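This website uses cookies to remember your preferences. By continuing to browse you accept their use. Manage cookies | Accept

Print this page | E-mail this page

Personal Clothing and Laundry: Frequently Asked Questions

Drirkwood Residential Services

The answers below apply to all residents and to relatives who help with clothing at home or during a visit. Questions about bed linen and towels are dealt with in the Residents' Handbook. Where an individual care plan says something different, the care plan takes precedence.

How much clothing should a resident bring?

We suggest enough for ten days. Wardrobes in the standard rooms are 700 mm wide and each room has one chest of drawers. Out-of-season clothing may be kept in the box store on the lower ground floor, where each resident has one shelf. Please ask at reception for a box and a label.

Does clothing have to be labelled?

Yes. Every item that goes to the laundry must carry the resident's full name and room number. Sewn or heat-sealed labels are acceptable. Marker pen is accepted on the care label only, and should be renewed when it fades. Socks and tights are labelled individually.

Labels may be ordered through reception in packs of 300. One pack is normally sufficient for a full wardrobe, with some left over for later purchases.

How often is laundry collected?

Bags are collected from rooms twice a week, before 9.30 am, and returned the following afternoon. The collection days for each corridor are shown on the card inside the wardrobe door. Bags left out after 9.30 am are held until the next collection.

What is used to wash the clothes?

The laundry uses Promix, an unscented liquid, for all personal clothing. Residents with sensitive skin may ask for an additional rinse, and this will be noted on their laundry card. We do not use fabric softener unless it has been requested in writing.

Which items should not be sent?

Please do not send wool marked for hand washing, silk, leather, or anything marked dry clean only. These can be sent to Norðdahl, our outside cleaner, at the resident's own expense. Allow a full week for return. The charge is added to the monthly account and an itemised slip is provided.

Who folds and puts away the clothing?

This depends on the resident's wishes, which are recorded on admission and reviewed every July. There are three arrangements. Clothing may be returned folded and put away by staff; it may be returned folded and left on the chair; or it may be returned unfolded in the bag, for the resident or a relative to deal with. Many residents prefer the last of these and we are glad to support it.

Is there a standard way of folding?

There is, for clothing folded by our staff. Relatives are welcome to use it, and it does help when several people look after the same drawer, but it is not compulsory.

For T-shirts and other light tops, staff are asked to proceed as follows. Clear a space on the bed or on another flat surface large enough to take the whole garment with its sleeves out. Lay the garment down and smooth the body with the flat of the hand, working from the collar towards the hem. Turn out any part that has doubled under. Bring each side in towards the middle, lay the sleeve back along the fold, and then fold upwards from the hem in halves or thirds, depending on the depth of the drawer.

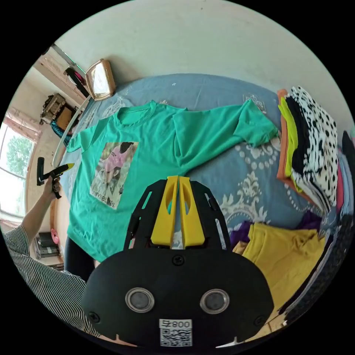

Prints and transfers should finish on the outside wherever possible. A resident who is looking for a particular top will often know it by its picture or colour, and can then find it without unfolding the others. Large prints should not be creased sharply, as the surface may crack along the line.

Finished items are stacked by type. Stacks are kept low enough to be carried in two hands - a tall pile tends to lean on a soft mattress and may need to be divided before it is moved.

May folding be done on the bed?

Yes, provided the bed has been made and the cover is clean. The resident should be asked first. Clothing is not to be left on the bed overnight or during a rest period. Residents who prefer to sit while folding may borrow an over-bed table from the corridor store.

May residents use their own bedspread?

Yes. Personal bedspreads are encouraged, and must be labelled in the same way as clothing. Single bedspreads can be washed on site. Doubles and heavily quilted covers go to Norðdahl.

What happens if something is lost?

Please tell a member of staff within 19 days of the item being sent. Unlabelled clothing is placed on the rail outside the laundry and kept until the end of the following month. After that it is offered to the Vakport clothing bank. Claims for labelled items are considered individually. We regret that we cannot accept responsibility for items which carried no label, or which were sent against the care instructions.

Can a resident do their own washing?

A domestic machine and a drying rack are provided in the small utility room on the first floor. The room is open from 8 am to 6 pm and may be booked by the hour on the sheet beside the door. Staff will assist on request.

Whom should I contact?

Enquiries about clothing, labels and folding arrangements should be addressed to Denise Hulme, Housekeeping Manager, by way of reception or on extension 300. Changes to a resident's arrangement take effect from the next collection.

Print this page | E-mail this page

Sign up to receive the Drirkwood newsletter. You may unsubscribe at any time.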